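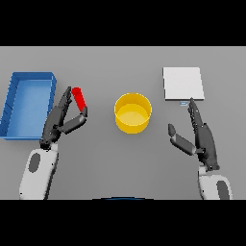
Vaughan will change the way it collects household recycling starting in June, with 627 homes on the east side of town going first. Residents on those streets will put paper and cardboard in one container and cans, bottles and jars in another. Until now everything has gone into a single cart. The new container for paper is blue, rectangular and open at the top, a shape that the town's public works office says is easier for crews to empty by hand on the narrow streets near the river.

The town council approved the change last month after a trial on Bevska Street and two neighboring blocks. In the trial, 156 households sorted their recycling for the whole winter. The office said the loads that came in from those blocks had far less food waste and broken glass mixed in with the paper, and the sorting plant in Corside accepted all of them.

Mixed loads have been a problem for Vaughan for several years. The plant charges the town extra when paper arrives too wet or dirty to bale, and some loads have been sent on to the landfill. Ruby-Lee Fairweather, who runs the public works office, told the council that the extra charges were the largest single increase in her budget last year.

"We were paying to have it picked up as recycling and then paying again to have it buried," Fairweather said. "People were doing their part at the curb and it was getting ruined in the truck."

Homes in the first group will receive their containers by mail notice and curbside drop-off during the last weeks of May. Pickup days stay the same. Paper will be collected one week and cans, bottles and jars the next. Containers should be at the curb by 6:30 a.m. Cardboard boxes need to be flattened, and pizza boxes with grease on them go in the trash.

Some residents at the council meeting asked about rain, as the paper containers do not come with a lid. Fairweather said a cover can be requested from the office at no charge. Households that need a second container can have one for $2 a month.

Tymofii Kovalchuk, whose family took part in the trial on Bevska Street, said the first few weeks took some getting used to. He keeps both containers in the garage and said the harder part was remembering which week was which.

"We put the wrong one out twice," Kovalchuk said. "After that my daughter wrote it on the calendar."

Apartment buildings are not part of the first group. The town has almost 120 of them, and many share a dumpster with a neighboring building. The office plans to meet with owners over the summer and bring a separate plan to the council in the fall. The Drernivora Road area and the rest of the west side would follow after that.

Residents can drop off extra cardboard at the public works yard during regular hours. The old carts will be picked up in July, and households may keep theirs for yard waste if they tell the office before then.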